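# Renting the Wetora for a month: can it clear my table yet? 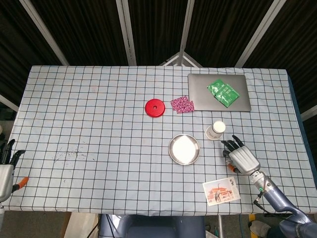 *Page last changed: June, on a Monday, sometime before lunch*

I wanted to love this thing so badly! I've been reading about home robots for years (my sister says I talk about them the way other people talk about their grandkids) and when Keltton started offering the Wetora on a monthly rental I had my name down before I'd even found out the price. The price, by the way, is 400 a month plus delivery. We'll come back to that.

So my test was going to be simple. Clear a table. No folding fitted sheets, no scrambled eggs, just the stuff that ends up on any table by the middle of the day: a paper cup, a steel plate, a packet or two, a laptop with something dumped on top of it, a postcard, and a patch of crumbs or smudges on the cloth. My neighbor's ten-year-old does this in the time it takes to complain about doing it.

Let's start with the cup, as that's the first thing everybody wants to see. It's good with cups! The fingers come in from the side, slow, with a little pause before they close, and most of the time the cup goes where it should. Paper cups are harder than mugs because they give when you squeeze them, and I did lose a couple in the first week, both crushed, one with coffee still in it. After the update it eased off a lot and I haven't had a crushed one since. I still pour out what's left before I let it try.

Plates are so-so. A shallow round plate doesn't offer much to grab, and what the Wetora likes to do is push it toward the edge of the table until the rim hangs over, then pinch it. Smart, I thought. Then I watched it do the same thing on a tablecloth, where the plate drags the cloth along with it and everything else on the table comes for the ride. I went back to a bare table for plates. The shiny steel ones also seem to bother it more than my plain old china does. I wrote to Keltton about that and got an answer from Gunvor Hellström in their support office, who said reflections under a ceiling light can confuse it and to try a softer lamp. I tried the lamp. It helped some.

Now for the flat things. Oh boy. If you only read one part of this, make it this part, because your table is mostly flat things and you've never noticed. A postcard lying on cloth took it 3 minutes, and that was a good run. It scrabbles at the corner, bends it a bit, lets go, comes back in from another angle. I've got a postcard with the Forbidden City and a crane on it that I'm fond of and I'm glad I put it somewhere safe before the serious practice began. A round lid was a bit better, thanks to the raised rim. Little wrappers it can pinch if they're crinkly enough to stick up, so a puffy green sachet is fine and a flat square packet mostly isn't.

And it has to know what to do with what it's picked up! That's where I got really tired. Is a packet trash or is it something I bought? I can tell, it can't, so you end up teaching it through the app, item by item. The app is okay. The text is tiny and the back button takes you all the way home, which made me say a word. Once you've taught it something it does remember, I'll give it that.

I wouldn't let it carry my laptop. It will lift small things off the lid of a closed one, and it was gentle enough about it that I stopped holding my breath by the second week, but I moved the computer myself every time.

Crumbs: no. There's a wiping routine and it'll hold a cloth and go back and forth, but it spreads specks around more than it collects them, and on a tablecloth you may as well shake the thing out the back door. I did that daily with no robot involved.

A few smaller points for anybody still thinking about it:

- It needs more room than you'd guess. Two arms and a body up against a table means you're not getting past with a basket.
- Noise is fine, like a fan on low. The dog got used to it.
- Stay near it. Keltton asks for an adult in the room, and I'd have stayed anyway.
- Tidy the cables on your floor first.

I also had a Rolletti cart next to the table for the dirty dishes, and I'd get one of those whatever you decide about the robot. It's just a cart with wheels, it cost very little and it saves my back every evening.

Would I buy the Wetora? Keltton wants roughly 3000 to keep it after the rental, and no, I wouldn't, for that I could have the kitchen floor done. Would I rent it again in a year or so? Yes, tomorrow if they fix the postcards. For cups and mugs and anything chunky I'd call it useful already, and if you have trouble with your hands it may be worth more to you than it was to me. For the rest of the table I'm still quicker, and I'm not quick.

Mine goes back at the end of June. I'll add a note if the next update comes through before then.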